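Clotumex

Clotumex is a task planning and control package for two-armed robots that sort small items on a table. It was written at Justmont, a robotics software company, and is used in the company's lab together with Nallero, a perception module. The current release is dated 11/7/23.

Overview

Clotumex takes a list of goals, such as "all cables in the tray," and turns it into short motions for each arm. It does not use a fixed map of the table. Trays, baskets and loose items may be put down anywhere within reach, and the planner works from what the cameras report at the start of each step.
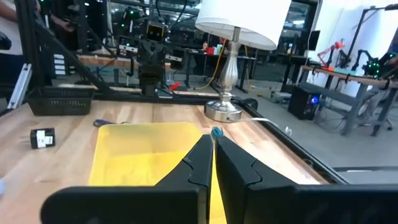
View from a wrist camera, with the yellow tray and a pair of scissors on the tabletop.

Planning

Each step is assigned to one arm. The planner picks the arm with the shorter reach to the item and holds the other outside a shared zone in the middle of the table. If both arms need the zone, the one already carrying an item goes first. A lamp or other tall object is entered as an obstacle, and paths are drawn around it with a margin set by the user.

Cables are handled as a separate class. A bundle has no fixed shape, so the planner stores a center line and a single grasp point near the narrowest part. Bundles already in a tray are marked as done and left out of the next plan unless the goal list changes.
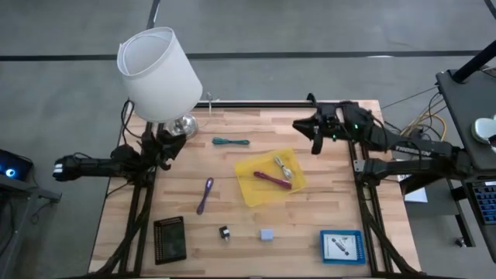
Perception

Nallero combines wrist, head and fixed camera views. It was trained on 800 labeled table layouts, with another 169 kept for testing. Chargers are a common source of error. Their outlines change a great deal when they lie on their sides, and the prongs are thin enough to be lost in glare from a polished surface. Where a label can be read, its text is stored with the item.

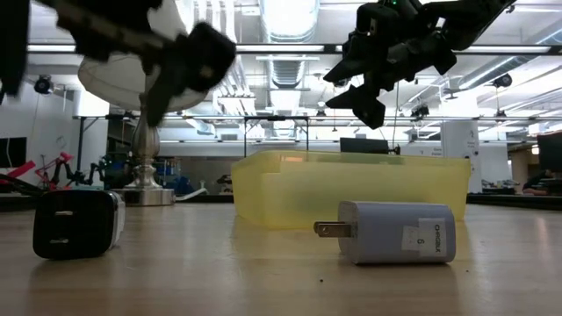
Two chargers in front of a yellow bin, seen from a fixed camera. The grippers are above the table.

Translucent containers are found by their rims. Earlier versions also used the walls, which led the software to place background objects inside the bin.

Tooling

Runs are recorded and replayed in Vik, a viewer that shows all camera streams on one timeline. A user can stop at any point, correct an item's outline and send the correction back to Nallero. Vik keeps the last 1000 runs by default and can open nine streams at once.

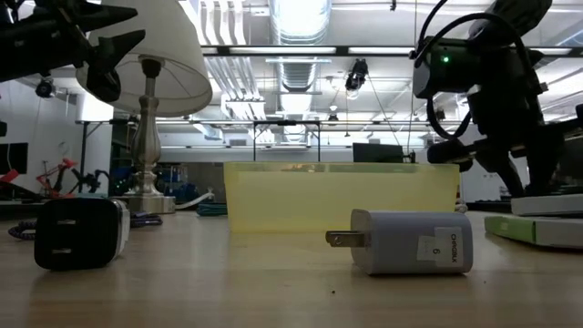
Fixed camera view of a white and pale gray charger with its prongs pointing left.

Limitations

Clotumex does not plan handovers between arms. Items that lie partly under an arm are skipped until the arm moves away.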